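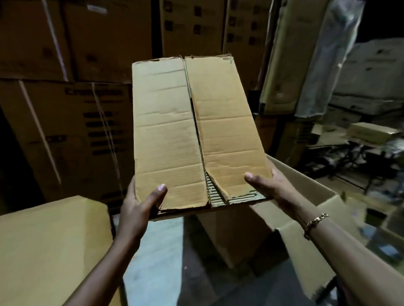

Vutora puts four grippers through a month of cardboard at its Pevwood storeroom, and picks one

PEVWOOD, September. I run the packing trials at Vutora, and I've been waiting a long time to write this one! We have finished our side-by-side test of grippers for handling corrugated boxes, and from next month the Gadeo two-pad soft gripper goes into our box-opening cell as standard.

A bit of background for anyone new to us. We make small automation cells for warehouses that get a different box every time (used ones, odd sizes, flaps that have gone floppy). Robots have been picking up closed cartons for years and they're good at it. Give one an open carton with four flaps going four ways, though, and things get messy fast.

So we set the grippers three jobs: lift a flattened piece and turn it over, take hold of a standing flap near both corners, and fold that flap outward without ripping it. We ran 411 attempts with each gripper, on the same arm, with the same controller and the same wrist camera. The boxes came out of our ordinary stock, worn edges and all.

People did every job first, by hand, and we used those runs as our yardstick. Watch where the thumbs go. A person pinches a flap with the thumb flat on one face and the fingers curled over the edge, and hardly squeezes at all. Our old parallel jaws squeezed like mad and crushed the fluting, and then the next grip slipped because there was nothing firm left to hold.

The suction cups had a rough time too. On clean, flat board they were the quickest of the lot, and I was rooting for them, but creased board leaks air and they kept letting go halfway through a turn. The three-finger hand from Lapiņa was lovely to watch (everybody in the office wanted a go) and it tore the fewest flaps. It was also the slowest, and its fingertips needed changing after 300 grips.
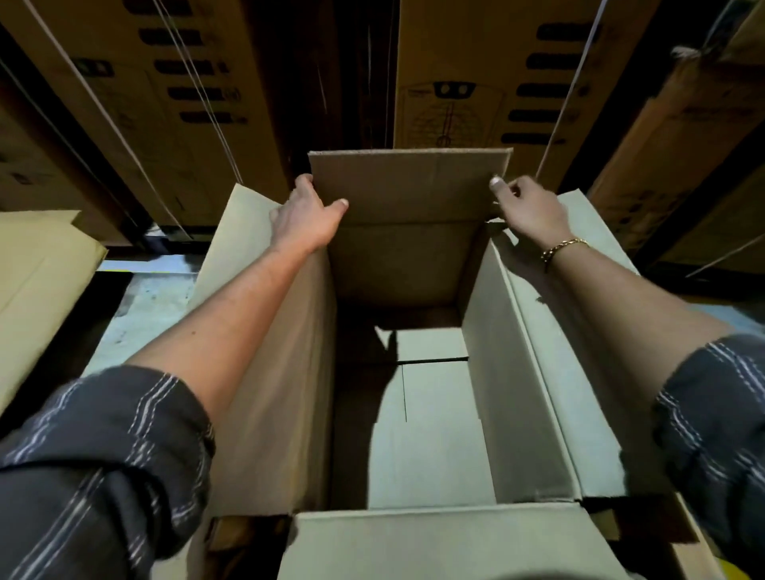

The flap job is the one that decided it for us. The Gadeo pads give a little as they close, so they settle over the edge of the board even when the arm comes in slightly off line. Out of its 411 attempts it tore 2 flaps, and both were on board that was already split at the fold. The parallel jaws tore 115. I checked that number twice!

We've got a few things left to sort out. Translucent plastic near a box still confuses the camera now and then, and dim corners of a storeroom are harder on it than we'd like. We're trying a second camera on the arm this fall and I'll report back on how it does.

Full results, including the grip force logs and the settings we used on the controller, are free to anyone who asks. Customers with an existing Vutora cell can swap to the new gripper without changing the arm. Demo visits to Pevwood are open through the end of the year, mornings from 9:30, and you're welcome to bring your own boxes. Ugly ones especially.

Press contact: Packing Trials desk, Vutora, Pevwood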